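4.2 Hand-held demonstration kit 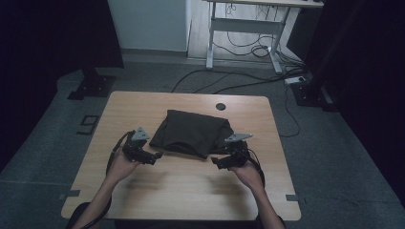

Figure 3. Cloth task with the Mulis hand-held grippers. One gripper is held in each hand, with the folded cloth between them on the table.

The second product in our review is Mulis, a kit sold by Grasent for recording two-handed demonstrations without a robot arm. The buyer receives a pair of grippers, the cables, a recording program, and a year of support. The idea is simple enough. A person does the job with the grippers, the motion is stored, and the stored motion is later used to train an arm carrying the same kind of jaws. The sales material makes two claims that matter to us. The first is that a new user can produce usable recordings within one working day. The second is that recordings made by different people can be mixed freely in training. We had doubts about both, and after the trial we still have doubts about the second.

We chose cloth handling because it is the task shown most often in the vendor's own demonstrations, and because it was the weak point of Dikus, the kit discussed in Section 4.1. Figure 3 shows the working position. The two grippers come at the cloth from opposite sides, and the jaws have to meet a soft edge lying close to the wood. A gray triangular plate sits on top of each gripper. The user manual asks that these plates stay clear of the forearms and of each other throughout a recording, and this turned out to be harder to respect than it sounds. When the hands cross, as they do in almost any natural way of folding a shirt, one plate passes under the other arm. Our users learned to avoid crossing. They folded in a slower, more careful way than they would have done with bare hands, and the recordings show that manner of working.

This is our main objection to the first claim. All of our users did produce files on the first day that the program accepted. Whether those files contain ordinary folding is another question. Aino Aaltonen, who had used a similar device before, described her own style after an hour as "folding for the software." Grasent's manual treats a short practice period as enough. We would say that the practice period teaches people to please the acceptance check, and that the check should not be read as a measure of quality.

The cables deserve a paragraph. One runs from each gripper back along the forearm, and both have some pull on the hand when the user reaches toward the far side of the table. Two users asked for the cables to be clipped at the elbow. We allowed it for comfort but left those sessions out of the results below, as the kit is sold without clips and we wanted to judge what a customer would receive. A wireless version is mentioned on the vendor's product page. We were not able to obtain one.

In total we kept 3,847 recordings. Each was a single attempt to pick up, fold or flatten one garment. Mareike Haberkorn and Gerd Janssen then looked at a random draw of 200 and marked each one as clean, doubtful or unusable, without seeing the program's own verdict. They called 70 of them doubtful or unusable. The program had flagged only a handful of that group, nearly all for lost tracking. It had no complaint about attempts in which the jaws closed on air, or in which the upper layer of a garment was lifted and the lower one stayed where it was. A buyer who trusts the green tick will train on these.

For the second claim we trained one policy on recordings from a single user and another on an equal number drawn from all users, keeping the other settings fixed. The mixed policy did worse on dark garments and slightly better on light ones. We do not want to make much of this. The difference is small, the number of test runs was modest, and Wiebke Lindemann has pointed out that our users differed in hand size as well as in habit. Still, "mixed freely" is a strong promise, and we found nothing in our results or in the vendor's documents that would support it. The white paper supplied to us compares users who were all trained by the same instructor.

There are things to like. Setup was quick once the table had been marked, the grippers survived several drops — one of them onto a hard floor — and the support desk answered every message we sent. The file format is documented and can be read without the vendor's program, a courtesy that Imhof, reviewed in Section 4.3, does not extend to its customers. Ute Sperling converted the full set in an afternoon.

Our recommendation is therefore a narrow one. A group that already has people to check recordings by hand may find Mulis a reasonable purchase, provided the cost of that checking is put into the budget from the start. The price comparison offered by Grasent leaves it out entirely. With the checking included at our own rate of work, the saving over driving two arms directly shrinks a good deal — for short cloth tasks we could not say with confidence that any was left. Longer tasks were outside this trial, and we return to them in Section 6.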